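Progress report to the Krawczyk Fund
Grutholm Community Orchard and Seed Library, second period, ending in December

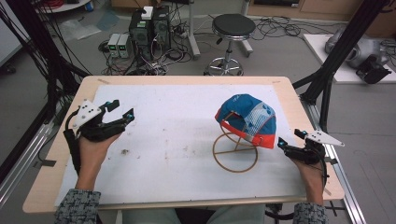
Zuzanna Ziółkowski has asked us, after our first report, to write more about the seed library and less about the trees, and to say openly where we are behind the plan. She also wanted to know why the catalog was moved to spring. I try to answer both points in this report.

1. Seed library

At the end of the period the library holds 933 packets. The target for the whole year was 1000, so we are close, but the mix is not what we promised. There are too many beans and tomatoes, and very few root vegetables. Carrot and parsnip give seed only in the second year, and most of our growers pull them out before winter. We have now agreed with four growers that they will leave one row in the ground until next summer.

Germination tests were made on 19 lots. The peas and lettuce were good. The onion seed was poor, and we have taken it out of the lending drawers. It was stored in the Gokovura shed over the summer, where the temperature is too high. All seed is now kept in the north room of the main building, in closed jars with drying bags.

2. Catalog

The catalog is late. In the plan it should be printed in the autumn. We had the names of the varieties, but for many of them we did not have the name that local people use, and older growers did not find their own beans in our first list. Lech Adamczyk is now visiting these growers at home and writing down the names, the sowing time and how the family cooks the crop. It is slow work, but I believe the catalog will be more useful with it. We ask to move the printing to March. The text of the bean and pea chapters is finished.

3. Orchard

The young apple trees were mulched and the tree guards were repaired. Two plum trees on the lower side died from standing water. We dug a small ditch there in October and will not plant plums in this place again. Pruning starts in February.

4. Money

From the grant we have spent 4000 on shelves, jars, labels and the ditch. The shelves from Datmont cost less than we had in the budget, and we would like to use the difference for a second moisture meter. The present one gives different results from the same jar, and we do not fully trust it. If you agree with this change, please confirm it by email, as our bookkeeper needs it in writing.

5. Problems

Returns are our weakest point. People borrow seed in spring and should bring some back after harvest, but many forget, or they bring seed which is not dry. In the next period we will give each borrower a paper envelope with the return month already written on it. We also plan two evenings about cleaning and drying, starting at 6 p.m. so that people can come after work.

6. Next period

Print the catalog. Test the remaining lots of onion and leek. Prune the apple trees and replace the two plums with pears on the upper side. The next report will come to you in June, with the list of all lots as an attachment.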